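Visit report: the tableware open day at Clatovel

Clatovel opens its building to outsiders twice a year, once in December for the holiday sale and once in the spring for people who want to see how the tableware is put together and tested at the table. I went to the spring one on May 6, 2025. The train from the city takes a little under an hour, and the walk from the station follows the canal until you reach a brick building with the name painted over the loading door.

Registration was in the old shipping office. You get a paper badge, a map, and a token for coffee. The limit this year was 168 visitors, split into groups of 21, and my group was the third one out.

Our guide was Nadège Riviere, who has run the decorating department for nine years. She started us in the storeroom, where the blank ware comes in on pallets from a supplier called Grokell. Clatovel stopped firing its own blanks some time ago and now does only the decoration, the glaze finish and the packing. A few people in the group were disappointed to hear it. Riviere said the old kiln hall was too expensive to heat and left it at that.

The decorating room was the longest stop. Patterns are printed as transfers, soaked, slid onto the ware and smoothed down by hand with a rubber tool. The flat center of a plate is easy. The rim is slow work, and a transfer that has to go around a curve will wrinkle if you rush it. We watched one decorator lift the same sheet three times before she was satisfied. Dinner plates go through at 720 on a good day, mugs at fewer than that – the handle gets in the way.

Visitors could try it on seconds. Mine had a crease through the middle of a leaf, and I was told to take it home with me.

After that came the table room, which was the part I had come for. Clatovel tries its patterns out as full place settings before they go in the catalog. The tables have white tops, and each one is laid with plates, mugs, cutlery and cloth, sometimes with food. Riviere's view is that a plate chosen on a shelf often looks wrong once there is a napkin under it. I spent most of my time at a breakfast setting, with pastries on a pink tray to one side.

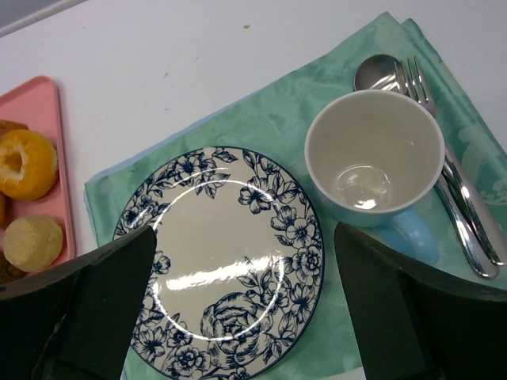
Blue floral plate on a teal-green napkin, with mug and cutlery.

The plate has a wide border with roses, small blossoms and curling leaves in dark navy, and the middle is left plain. I liked that the flowers wander in from the rim a little and don't stop at a hard line. The mug with it is white with a light blue handle and has no flowers, so the two don't match in the strict sense, but the blue ties them together. The napkin is laid at an angle under everything. I would have put it straight. The glossy center catches the light quite strongly, something to think about if you have a lamp low over your table.

The woman next to me asked about dishwashers. The answer was that the pattern sits under the final glaze and should hold up, but that Clatovel recommends the short cycle for the first year.

Lunch was in the canteen – soup, bread and a cheese plate, included in the ticket. Lionel Moulin gave a short talk there on the company archive. It holds 1,385 pattern sheets, most of them never put into production. He passed a few around in plastic sleeves. The one I remember was called Mallet, a plain green band with a thin line on either side, drawn for a hotel that closed before the order was placed. Moulin has been trying to get it made ever since he found it.

The afternoon was packing and the shop. Packing is done at long benches with paper and card dividers, and plates are stood on edge in the box. I had always laid mine flat when moving house.

The shop takes cards but the seconds table is cash only, and the cash machine is back by the station. Seconds are sorted by fault, with a colored dot on the underside: a green dot for a mark in the glaze, a red one for a flaw in the print. I bought four side plates from the Boseck series, all green dots, and still haven't found the mark on one of them.

Practical notes: wear closed shoes or they will not let you into the storeroom. The table room is up a flight of stairs and there is a freight elevator if you ask at registration. Bags have to be left in the lockers. The last group gets less time in the decorating room, so book a morning slot.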